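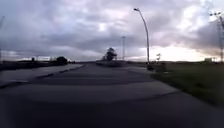

Collecting driving data for a small outdoor rover: 343 clips in, what would you do differently?

Posted by skadodance_dev
9 Apr 2025

Hi all! Long-time reader, first proper thread. I've been building a sidewalk-sized rover called Skadodance for a while now and I've finally reached the fun part, which is teaching it to stay on a path by showing it how I drive. Plain imitation learning: I steer with a gamepad, it logs the pictures and my steering and throttle, and a small network tries to copy me.

Up to today I have 343 clips, nearly all from the wide asphalt paths out by the Suvis fields. My target before the first serious training run is 500. A quick run on the early clips already gave me something that holds a straight line for a surprisingly long time (I ran along next to it grinning like a fool), but it drifts toward the grass and once it's drifting it keeps going.

Things I'd love opinions on:

Do I keep going to 500 on the same paths or move somewhere new right now?
Do you throw away clips under heavy cloud? Mine are pretty gray, asphalt and sky both.
How do you record recoveries without teaching the thing to swerve?

Posted by mudflap
Congrats, that first run where it holds a line by itself is the best feeling in the hobby!

Drifting and not coming back is the classic one. You drive too well. If every clip has you in the middle of the path, it has never seen the edge coming at it, so it has no clue what to do there. Stop logging, drive to the edge, point it a bit wrong, start logging, drive back. Then the swerve out never gets into the data, only the return.

Posted by Haiyan Fang
Seconding mudflap on recoveries. Do them from both sides too. Grass on one side and a curb on the other look nothing alike to a network, and mine learned to come back from grass beautifully and drove straight over curbs.

I'd move now, though. Past a certain point more of the same path buys you very little. I spent a whole August on one loop around a pond and ended up with a model that was an expert on that pond.

Posted by mudflap
Don't agree with moving yet. If it can't hold one path, a second path just gives you two things to debug at once. Get one place solid, then go.

Posted by Haiyan Fang
But how do you know it's solid if you only test where you trained? It could be steering by the trees on the horizon for all you can tell. Mine was! I masked the top half of the input and it fell apart.

Posted by skadodance_dev
Oh, that's a great test, I'm going to steal it tonight. There are lamp posts and a few trees out there that would make very handy landmarks, so now I'm a little worried.

Posted by kettle_on_wheels
Keep the cloudy clips!! Please. Everyone collects in nice weather and then wonders why the rover panics when the light goes flat. What I'd watch for is the opposite, a low bright patch near the horizon. Auto exposure grabs it and your pavement goes dark. Lock exposure on the lower half if your camera lets you.

Also look hard at any bands or patches across the asphalt. My Jastemier build used to brake for every dark strip because I'd lifted off the throttle over a few of them without noticing.

Posted by skadodance_dev
Ha, I do lift off over dark patches. Going through the throttle logs now and yes, it's right there in clip after clip. So the rover has been learning my nerves.

Posted by shen_rig
I'd go further than the others and say hold back whole days for testing, not random frames. Neighboring frames are nearly twins, so a random split makes your numbers look wonderful and tells you nothing. On the Shen rig I keep 4 days out and never touch them.

Posted by mudflap
4 whole days is a lot to give up with a set this small. I'd hold out one and test by driving.

Posted by shen_rig
Fair, if you have somewhere safe to test. I'd still want more than one kind of light in there.

Posted by skadodance_dev
Okay, new plan! The remaining clips will be mostly recoveries, half from the curb side and half from the grass, exposure locked, steady throttle over the dark bits. I'll stay at Suvis for the training clips but record 3 sessions on a different path purely for testing, so mudflap and Haiyan can both be a little bit happy. Masking test first. Will post the plots in this thread once it's done.

Posted by Haiyan Fang
Post the failures too, please. I like those best.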